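The Night They Read the Charges at Padcombe

I got to the Padcombe courthouse at seven in the morning and there were already people sitting on the steps with thermoses, and I thought, good, this is going to be a day! I had my press pass around my neck and three sharpened pencils, and I was so pleased with all of it that I forgot to eat.

The matter of the Lightfoot Bridge had been in every paper on the coast since October. A crowd had marched across it with banners, pushed through the gate of the old assembly hall and sat down in the members' chairs. They stayed there until dark. Somebody rang the division bell over and over, and you could hear it clear down to the harbour. By the end of it the Crown had laid 549 charges, most of them for trespass, and one, only one, for taking the ceremonial key to the colony's first strongbox.

The key was what I'd come for. I love a key. The accused had kept it in a biscuit tin for the whole winter and then, on the advice of a lawyer from Skekemitz, walked it back to the front desk wrapped in a tea towel.

When the clerk read the plea the whole gallery leaned forward together. Guilty. It was such a small word in that big room, and the judge wrote it down with a fountain pen, and I could hear the nib! I wrote it down too, twice, in case the first one smudged.

At the recess I ran across the road to the Brorkitard Hotel and begged the use of the phone behind the bar. My editor wanted colour, so I gave her colour: the robes, the rain starting, the old fellow in row two who had brought a cushion and a whole roast chicken. She gave me 777 words and the bottom of page one.
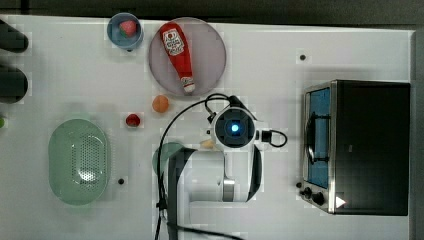
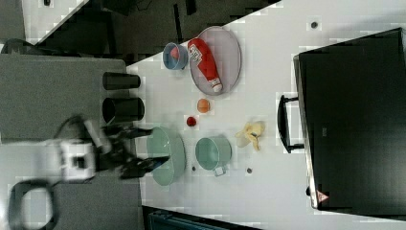

You've left out the bell, came the reply down the line, once I had read the whole piece aloud. Start with the bell. People who were at home that night will remember the bell before they remember any key.

She was right, blast her, and I was thrilled that she was right. I tore the top sheet off and began again with the harbour, the dark water and that mad clanging coming over it, and the piece stood up and walked by itself. It still came to 777 words. I don't know how.

I was back in my seat before the judge was. The next file was number 3326, a man who had sat in the Speaker's chair and written his own name in the visitors' book, in capitals, with his street address. His lawyer asked whether the book might be kept out of evidence. The judge asked to see it. She turned the pages slowly, going back years, and the rain got louder on the roof, and I picked up my second pencil.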